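Does Slow Travel Deliver? Notes from a Week in Cisano

Student project report, Tourism and Place module
Group: Tatiana Matoušek, Nuno Macedo, Kourosh Ghasemi

Why we went

The brief asked us to test one claim made by the travel trade against our own experience. We chose the claim that slow travel, meaning one base and no car, gives visitors a better sense of a place than a tour does. Tatiana believed it before we left. I did not, and Kourosh wanted to see the lake.

We stayed in Cisano for a week in October. Each of us kept a diary, and we agreed not to read each other's until we were home. We also sent a short questionnaire to students at our college who had travelled abroad in the past year, and 70 of them answered.

What the diaries say

The first two days were mostly waiting. The bus we had planned everything around ran to a winter timetable that the website had not caught up with, and we spent one whole morning at a stop beside a closed ice cream kiosk. Tatiana's diary calls this "settling into the rhythm of the place". Mine says "bus, no". By the third day we had a bakery we liked and a path along the water, and I will admit the path was lovely at half past seven in the morning.

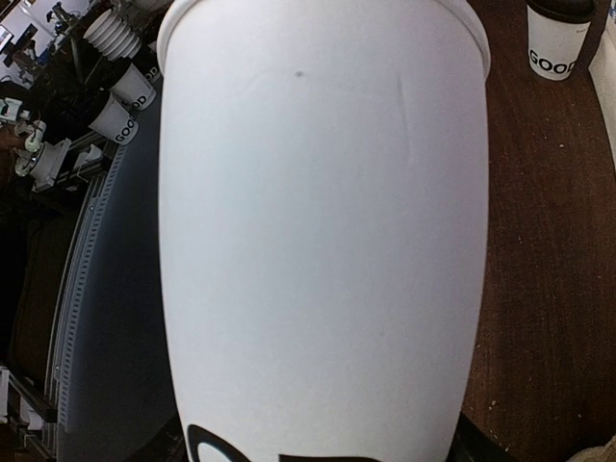 Spending was the part of the project I trusted most, as receipts do not have moods. Between the three of us we spent 976 euros once we had arrived, and 272 of that went on things we ate or drank standing up or on a bench. A plain white paper cup with black lettering low on the side could come from a counter in any town in Europe, and so could a fair share of what we bought. The slow travel blogs promise long lunches with local families. We had one long lunch, and the people at the next table were from Leeds.

Did we meet anyone? Nine conversations longer than a minute, by our diaries, and four of those were with the woman who ran our guest house. She was kind and very funny about the buses. I am still not sure that counts as knowing a place.

The questionnaire

Most people who had stayed in one town said they "got to know it well". When we asked them to name a street there other than their own, fewer than half could. Our tutor, Janka Kováčik, pointed out that plenty of people could not do this for the town they live in – a fair objection, and we should have asked a better question.

Limits

Three people is a tiny group, and the three of us disagree. We had nothing to compare our week with, because the coach tour we meant to join was cancelled. Tatiana would like it recorded that she would go back tomorrow. Kourosh would go back in July, with a car.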